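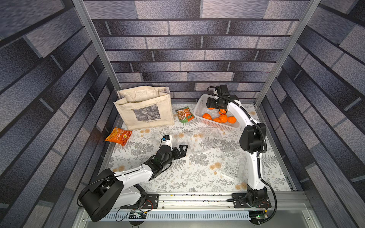 # Lista de la compra de Retow

Hola. Llevo tiempo apuntando lo que se compra en casa y en un momento dado el cuaderno se me quedó corto, así que lo pasé todo a un puñado de archivos CSV y aquí están. Son los tiques de la compra de mi casa y los de unos vecinos que se apuntaron cuando vieron lo que andaba haciendo (gracias, de verdad, por los tiques arrugados en el buzón). Retow es el nombre del proyecto, por si alguien lo busca en el diccionario: no significa nada, me gustaba cómo sonaba.

Última revisión del texto: 28 de junio.

## Qué hay dentro

- `tiques.csv`: una fila por tique, con tienda, franja del día y total.
- `lineas.csv`: una fila por producto comprado. Es el archivo gordo, el que tarda en abrir.
- `productos.csv`: mi intento de poner orden en los nombres.
- `tiendas.csv`: las tiendas, con un código y poco más.

Son 4 hogares y 19 meses de compras. Uno de los hogares entró a mitad de camino, en septiembre, así que no os asustéis si de repente suben las filas: no nos dio a todos por comer más. Se reconoce por la columna `hogar`, es el que lleva la letra D.

## Las tiendas

Casi todo viene de dos sitios. El primero es Flemdale, el supermercado de la rotonda, que imprime unos tiques larguísimos y bastante limpios, con el peso de la fruta bien separado del precio. Una maravilla. El segundo es Rey, la tienda de ultramarinos de mi calle, donde el tique pone cosas como `VARIOS` o `FRUT.` y te las apañas. Cuando me acordaba de lo que era, lo corregía esa misma noche; cuando no, se quedó en `VARIOS` y así lo veréis. Hay muchos `VARIOS`. Si alguien quiere estudiar el consumo de `VARIOS` en un barrio normalito, este es su conjunto de datos.

El mercado al aire libre también está, pero allí no dan tique, de modo que esas líneas las escribí de memoria al llegar a casa, con la compra todavía sobre la encimera. Llevan `origen = memoria` y yo no me fiaría demasiado de los céntimos.

## Cómo se escriben los productos

Aquí es donde se me fueron las tardes. Un mismo paquete de fideos puede aparecer como `FIDEO FINO 500`, `FID.FINO`, `Fideos nº2` y, una vez, `FIDO FINO`, que estuve un rato pensando si alguien había comprado un perro. En `productos.csv` cada una de esas variantes apunta a un nombre único, siempre en minúsculas y sin marca. He dejado 16 categorías: pan, fruta, verdura, legumbre, pasta y arroz, lácteos, carne, pescado, huevos, conservas, congelados, aperitivos, dulces, bebidas, limpieza y otros.

Con los aperitivos tuve dudas desde el principio. ¿Los frutos secos son aperitivo o van con la fruta? ¿Y las sopas instantáneas, que en mi casa se comen directamente delante de la tele?
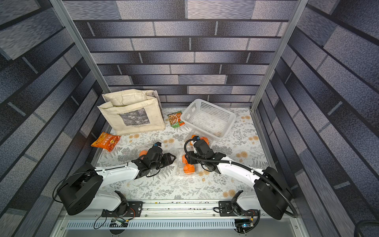
Al final puse los frutos secos en aperitivos y las sopas en conservas, a sabiendas de que a más de uno le va a chirriar. Si os parece mal, la columna `categoria` se cambia en un momento y el resto no se rompe (lo he probado, cambié los huevos a «otros» sin querer y no pasó nada).

Las cantidades van en gramos o mililitros cuando el tique lo dice. Si solo pone «1 ud.», hay un 1 y la columna `unidad` dice `pieza`. No he adivinado pesos, porque una sandía puede ser cualquier cosa.

## Las bolsas

Hay una columna que me hace especial ilusión, `bolsa`, que vale 0 si no se compró bolsa en la caja y 1 si se compró. Empecé a apuntarla por cabezonería, quería saber si de verdad me olvidaba tanto las de tela. ¡Pues sí! Tengo un cajón lleno en la entrada y aun así hay rachas enteras de unos en mi columna. El hogar B, en cambio, es ejemplar y no pienso comentarlo más.

Ojo con las devoluciones: salen con importe negativo y `bolsa` vacía. Hay 2 tiques que son solo devolución, así que el total sale por debajo de cero. Están bien, no los borréis.

## Lo que he quitado

Fuera van los números de tarjeta, los de socio, la hora exacta y el código de quien atendía la caja. La hora la dejé en `mañana`, `mediodía` o `tarde`. También he quitado todo lo de farmacia, que a veces se colaba en el mismo montón y no le importa a nadie. Los vecinos revisaron lo suyo antes de que yo subiera nada, y el hogar C me pidió borrar una compra concreta que era un regalo sorpresa. Borrada está.

## Cómo abrirlo

Los archivos están en UTF-8 y separados por punto y coma, con coma decimal. Ya sé, ya sé. Lo hice así para que se abriera bien en la hoja de cálculo de mi casa. En Python:

```python
import pandas as pd

lineas = pd.read_csv("lineas.csv", sep=";", decimal=",")
tiques = pd.read_csv("tiques.csv", sep=";", decimal=",")

todo = lineas.merge(tiques, on="id_tique")
```

Si al cruzarlos os salen columnas repetidas con `_x` y `_y`, es por `hogar`, que está en los dos archivos. Quitadla de uno y listo.

Para repasar los nombres raros usé Drornness, un script mío que compara cadenas y propone parejas. Está en la carpeta `scripts/`, funciona a ratos y tiene comentarios que escribí con sueño. Insiste en que «queso» y «hueso» son lo mismo; hay que decirle que no cada vez.

## Cosas pendientes

- [ ] Separar el pan de molde del pan de verdad.
- [ ] Repasar los congelados del hogar A, que tienen la categoría a medias.
- [ ] Decidir qué hago con los cupones descuento. Ahora están restados del total, pero no de las líneas, y por eso las sumas no siempre cuadran.
- [x] Unificar los yogures.

## Licencia y avisos

Usadlo para lo que queráis, clases, gráficos, practicar consultas, lo que sea, citando Retow en algún rincón. No sirve para sacar conclusiones sobre lo que come un país entero, que somos cuatro casas de la misma manzana y una de ellas compra una cantidad de garbanzos que no es normal.

Si encontráis un producto mal puesto, abrid una incidencia con el `id_tique` y la línea. Los tiques originales los guardo en una caja de zapatos, así que puedo ir a mirarlo, aunque algunos de Rey ya se han borrado casi del todo y con esos me toca fiarme de lo que tecleé en su día.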